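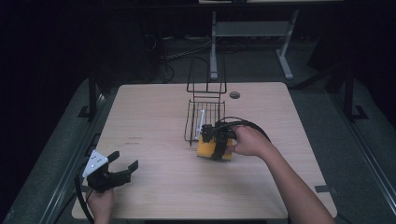
How long do you need for the open day at Cullthorpe? Two hours covers the halls, and you should add another if you want the talk and a proper lunch.

I went in February. The old paper mill opens its doors at 10 and the car park was nearly full by then. Entry is free, but the mill tour costs £5 and you book it at the desk.

Tyra Lie led our group. She started in the rag loft, where the floor still slopes towards the chute, and went down to the vat room. The water comes off the Midtbø stream through a stone channel, which was cleared out last winter. The archive holds 1,478 sample sheets, and she passed round two of the thicker ones – both made for ledgers.
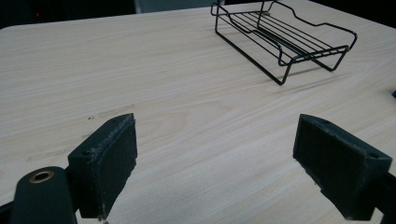

Black wire rack on a light tabletop.

Lilla Halász gave the talk on watermarks upstairs. It was good but hard to hear at the back. Lunch was leek soup and bread, and they ran out of the bread before one. The bus back to Bostau leaves from the lower gate.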